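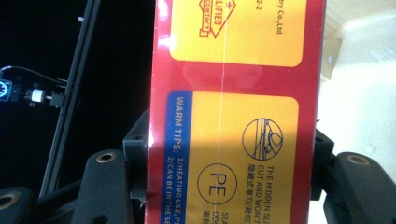

Red packet, yellow panels.

Wed 6 December, sourdough bench, Pristomley

Best crumb yet! The Brarnton rye starter doubled before lunch and smelt of apples. Fed it 30 g flour again at close. Sabine, please don't move the jar off the top shelf, it loves it up there.

Batch A
894 g dough, long cold proof. Lovely open holes, crust a touch pale. I'd leave it in longer next time and drop the shelf one notch.

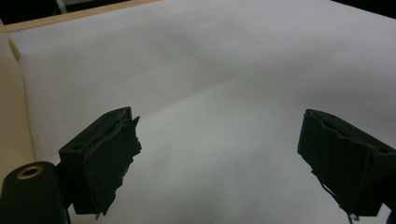

Batch B
Same flour, with 224 g of soaked seeds folded in at the second turn. It spread a bit on the stone but the flavour is wonderful, nutty and almost sweet. Rosemarie Wegener had two slices and went back for the heel.

I still want to try her trick from October, scalding part of the rye

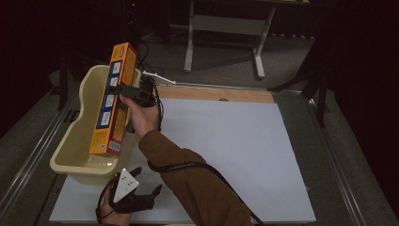 and letting it cool overnight before mixing. She swears it keeps the loaf soft for days, and I can well believe it after tasting hers.

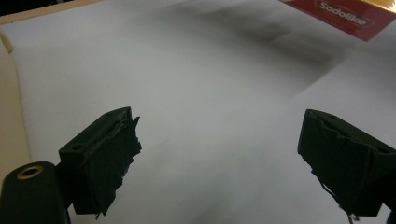
To do
Order more rye from Cuesta. Scald test with Sabine. Find the good lame!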